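# Laundry and Bedroom Questions, Caldeira House

Last updated 25/10/2025. Please read before knocking on Cremilda's door.

**Does my bed have to be made?**

No. It has to be findable. If the cleaners can't tell which part is mattress, they leave it alone and you keep your old sheets until the next change.

**Can I sort my clothes on the bed?**

Yes, everyone does. The folding table in the basement has been wobbling since September and holds one towel at a time. Put a cover down first if you've just washed the sheets.

**Why does black stuff need its own pile?**

Go and ask Brodie Mudgway about his formerly white shirts. Black cotton sheds dye for the first 5 washes or so the label will tell you, and then carries on shedding lint forever. Cold water, inside out, with other dark things.
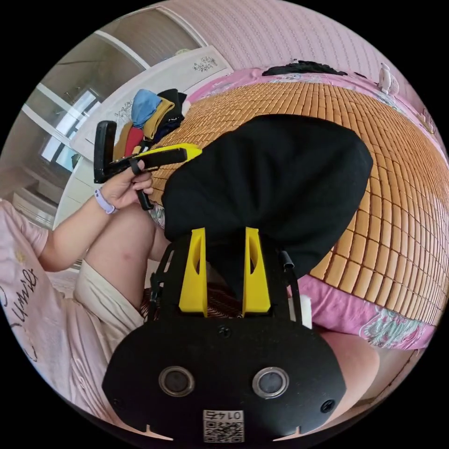
Soft black things are also the hardest to tell apart once they're in a heap. A bag looks like a sweatshirt, a sweatshirt looks like a skirt, and all of it looks like the lining of something else. Pick each piece up and shake it out before you decide what it is. We've machine-dried one cloth bag with a library book still inside, and the library was not amused.

**What about stripes?**

Stripes go with their darker color. Brown and white counts as brown. Jozefína Danko disagrees and is welcome to run her own load.

**Do I fold or roll?**

Fold for shelves, roll for drawers. Stuffing is a third method – popular on the second floor – and we can't stop you.

**I found something that isn't mine.**

Leave it on the hook by the dryer with a note. After two weeks it goes to the donation box, along with 200 single socks.

**Who do I ask about the dryer?**

Wellington Amaral, before 9 in the evening. Clean the lint filter first, as he will ask.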